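Juntunen open afternoon, Bokville site
28 May 2025

Went to the Juntunen open afternoon in Bokville. Notes for those of us who run picking cells and keep being asked whether a hand would be better than a suction cup. Long thread, mostly dull detail.

Background. I look after the tote handling at a parts warehouse. Everything we lift is lifted by vacuum or by a two-jaw gripper. Both are fine until somebody changes the packaging.

Juntunen are integrators. The arm and hand on show were their own build, with the grasp software from a smaller outfit called Hondia. Marius Mihăilă from Hondia ran the demonstration, Valentin Chiriac from Juntunen dealt with the safety questions.

Format: short talk, then the demonstration, then you could stand at the barrier and ask what you liked. I recommend skipping the talk if you go to the October one. The slides are a market forecast and a map.

The task is simple on paper. Take a rectangular plastic box, lift it, carry it along the shelving, turn it to a requested orientation, put it back. One arm, one multi-fingered hand.

The box is open-topped with rounded edges and a matte surface. Mihăilă said they chose it to be annoying. Rounded edges give a fingertip less to bear on, and an open-topped box flexes if you squeeze the walls.

Mass with the test load in it: 1,035 g. Empty it is a good deal less, and the empty case is the harder one for them. The walls bow, the fingertip sensors read that as slip, the hand squeezes more, the walls bow further.

Their fix is to cap the closing force early and then let the thumb do the correcting. The fingers set a position and stay there. The thumb moves. I had assumed it would be the other way round.

Someone asked why they don't just grip the rim. They do, sometimes. A rim grip is strong in one direction and poor in the others, so once the box has to be turned over it is the wrong choice and you need a regrasp. Regrasping costs time and needs a surface to put the thing down on.

So the planner looks at the final orientation first and works backwards to a grasp that survives the whole move. If there isn't one, it plans a put-down in the middle. Sensible. Also slow — the planning pause before a lift was long enough for people to start talking.

Cycle time. I asked, and got a straight answer: they don't quote one for the open afternoon setup. Speed is limited for visitors and the figure would mean nothing. I would still have liked to see it written down somewhere with the limit stated next to it.

What they do quote is a run from the previous week. 234 lifts of the same box, 6 drops. All the drops were with the box empty, and all were during rotation. None in straight carrying.

I asked what counted as a drop. Chiriac: the box leaves the hand without a release command. A box that shifts in the fingers and is recovered counts as a success. That is a generous definition for my purposes, as a shifted box goes into the rack at the wrong angle and jams.

They log the shifts separately but didn't have the number with them. He has offered to send it. Will add it to this thread if it arrives.

On sensing. The fingertips have pressure sensing and there is joint torque all the way up the arm. No force sensor at the wrist on this version. The next one might have one, depending on who is paying.

I think it needs one. With no wrist sensor, contact between the box and the shelving shows up as torque spread over several joints, and you have to infer where the knock was. Mihăilă agreed in principle and said the inference is good enough at low speed. At low speed most things are.

Stainless steel shelving is a nuisance for vision. Brushed metal throws back a smeared reflection of whatever you hold near it, and a depth camera can take that for an object. They mask the rack out using a model of it, so the rack must be where the model says.

It is on castors. I asked what happens if somebody nudges it. They rerun the registration, which takes 3 minutes, and until then the arm will refuse to go near the shelves. The refusal is deliberate and I approve of it.

I've had a pallet truck move a rack by the width of a hand on a night shift and no software of ours refused anything.

Colour. Pink box against blue bins is about as kind as you can be to a segmentation model. I said so. Mihăilă said the model doesn't use colour much and that they have run it blue on blue. We weren't shown blue on blue.

Not accusing anyone of anything. If I were doing a demonstration in front of forty-odd strangers I'd use the pink one as well.

The hand itself. Someone near me called it human-like and then spent a while on whether it needed to be. The practical argument for the layout is that the thumb can come under a box as well as across it. The argument against is the number of joints, every one of which wears.

Finger replacement: each finger unbolts as a unit, no special tools. Recalibration afterwards is the slow part. They gave a service interval for the tendons, then said it was provisional, so I won't repeat it.

Correction to myself before anyone else does it. They are not tendons in this version. Small geared motors in the hand, rigid links in the fingers. The tendon design was the older hand and I had the leaflet for that one in front of me while typing.

Which means backlash is the thing to worry about. I couldn't get a figure. You could hear the gears from the barrier, for what that's worth.

Compare with the Hirano gripper, which is what we have on two of our cells. Two jaws, rubber faces, one motor, and a spare is kept in a drawer. It would lift this box all day if the box were always presented the same way up. It could not tip the box over and hold it underneath.

How often do we need that? For us, returns only. Returned boxes come back in any orientation, and a person sorts them out by hand, quickly and well. That is the job this thing would have to beat.

Safety arrangement was a barrier plus a hold-to-run pendant, with Chiriac on the pendant. He let go twice to show the stop. Arm held its position both times and the hand kept hold of the box. They've chosen to hold on power-down, with brakes in the arm and friction in the finger gearing.

Hold on stop is right for a load over a shelf. It is less right if the thing in the hand is somebody's sleeve. There is a manual release for that, on the back of the hand, and I would want it bigger and a brighter colour.

Different stages of the afternoon, same box throughout: 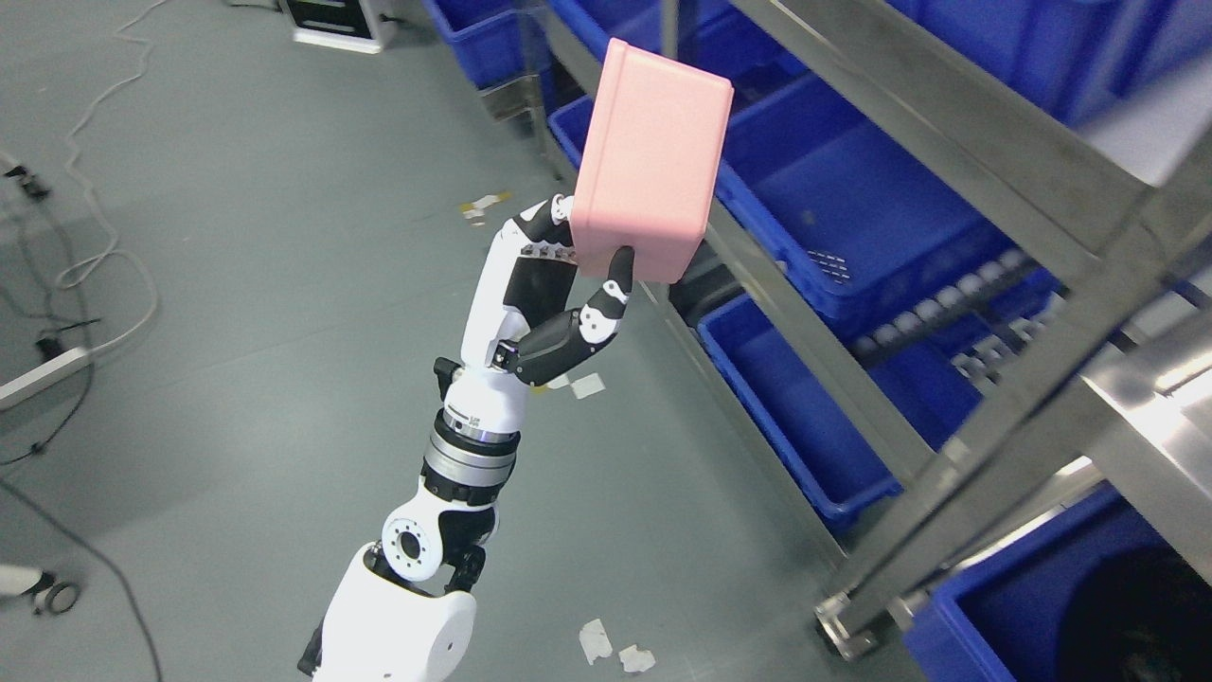
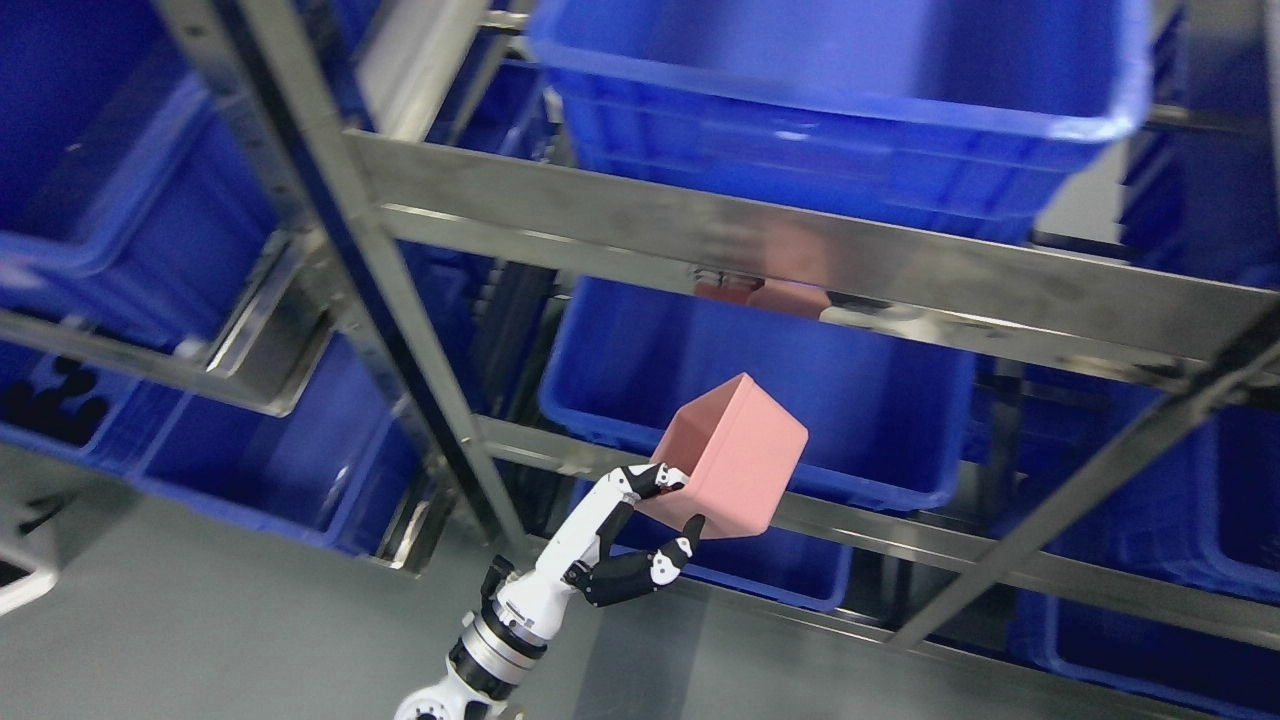
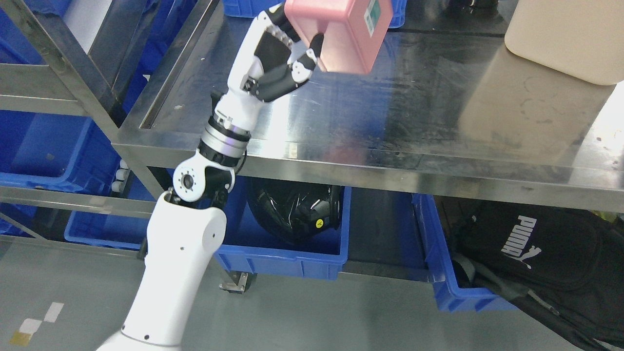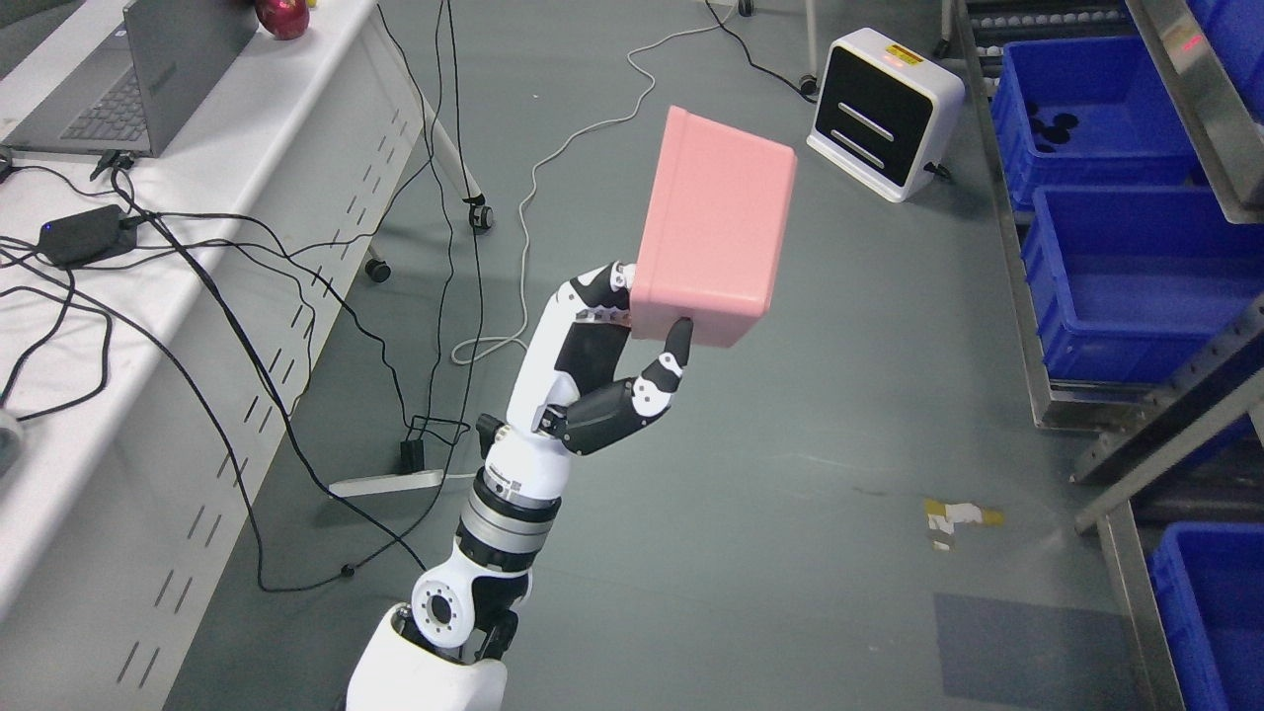 Questions from the floor, as far as I caught them. Can it do glass? Not tried. Can it do bags? Tried, badly. Does it learn overnight? No, and Mihăilă looked tired when he said it.

A better question came from a woman who runs a dispensary store: how does it know which bin is which. Answer: it doesn't, it knows positions. Your stock system says what is in a position and the arm believes it. If the stock system is wrong the arm will be wrong very neatly.

Ours is wrong often enough that I wrote that down.

Integration. There is an interface for sending it pick and place requests with a target orientation, and it returns a result code plus the grasp it used. The grasp record is the part I'd pay for. When our vacuum cells fail we get a pressure reading and a shrug.

Result codes are documented. I read the sheet at the back of the room. There is a separate code for "object held but pose uncertain", so the shifted-box case is available to whoever writes the cell logic. Good. You could send those to a person.

Price: on application. I've applied.

What I'd want before a trial on our returns bench:
— the shift log, with empties and loaded boxes split out
— blue on blue, in our lighting
— a wrist force sensor, or a good argument with data behind it
— a cycle time at full speed, barrier closed, no visitors

Replying to a few of you in one go. No, I don't know if they will sell the hand on its own. The arm flange looked like an ordinary bolt pattern but I did not measure it and they didn't say.

Yes, you can bring your own object to the October session, one per visitor, and you tell them the size and weight when you book. I'm taking one of our returns trays with the corner split, the sort we get back every day.

Parking at Bokville is on the far side of the estate, past the tile warehouse. The postcode takes you to a locked gate.

Valentin Chiriac has since messaged to say the shift log is being exported and that the loaded and empty runs were recorded together, so splitting them will take him a while. Fine by me. Numbers here when I have them.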